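Photography Foundations, Unit 6
Reading and Setting Exposure by Hand
Course notes, Lotmont evening program
Instructor: Saturnino Cordero

Before this unit you should have finished the contact sheet exercise and read the first two chapters of the Benítez workbook. Bring your camera, the lens you use most, and a notebook. Phones are fine for taking notes but please don't use a metering app this time.

1. What the meter assumes

The meter in your camera reads reflected light. It has no idea what you are pointing it at. It takes whatever comes in and suggests settings that would turn it into a middle gray. For a street with some sky, some pavement and some people in coats, that suggestion is usually fine. For snow it comes out too dark, and for a black dog on a dark couch it comes out too light.

You correct for this yourself. A mostly white subject needs one to two stops more than the meter says. A mostly black subject needs one to two stops less. Write down what the meter said and what you used. You will forget otherwise.

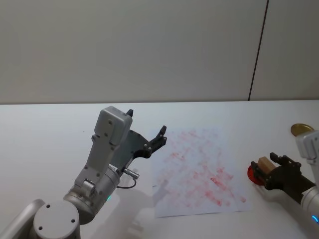

Middle gray can also be read directly. Hold a gray card in the same light as the subject, fill the viewfinder with it, take the reading, and leave the settings alone until the light changes. Tilt the card halfway between the subject's main light and the lens. If the card shows a shine, tilt it again.

2. Stops

A stop is a doubling or a halving. Going from 1/125 to 1/60 doubles the light. Going from f/4 to f/5.6 halves it. If you do both, you are back where you began, with a little more depth of field and a little more risk of blur.

Learn the full stops by heart: 1.4, 2, 2.8, 4, 5.6, 8, 11, 16. The third stops in between can be left to the camera's dials for now.

3. Latitude

Color negative film will usually take a stop or two of overexposure without much trouble. Slide film won't. Digital files are closer to slide film at the bright end: once a highlight is clipped there is nothing to bring back. Shadows can be lifted, with noise.

So the old rule still holds. With negatives, expose for the shadows. With slides and digital, watch the highlights. 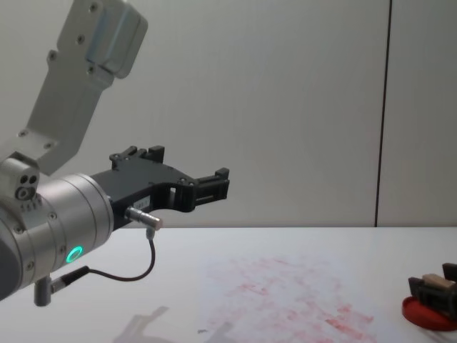 Robot arm with its black gripper open over a white tabletop.

4. Exercise for June

Choose one subject that stays put and one time of day. Photograph it at the metered setting, then at one and two stops over, then at one and two stops under. Keep the aperture fixed and change only the shutter speed. Repeat with a second subject that is much lighter or darker than the first.

Print all the frames small, on one sheet, with the settings written under each. No corrections in software.

Those using the Dirkum enlarger should sign up on the darkroom door. The Odum is still missing its negative carrier. Sessions are 2 hours, and the paper has to be back in its box before the door is opened.

5. Reading

Benítez, chapter 3, up to the section on filters. The tables at the back are for flash and can be skipped.

Questions about the exercise can wait for the next class, or leave a note in my mailbox.

Lotmont Photography Program | Contact the office | © 2024 Saturnino Cordero | Back to top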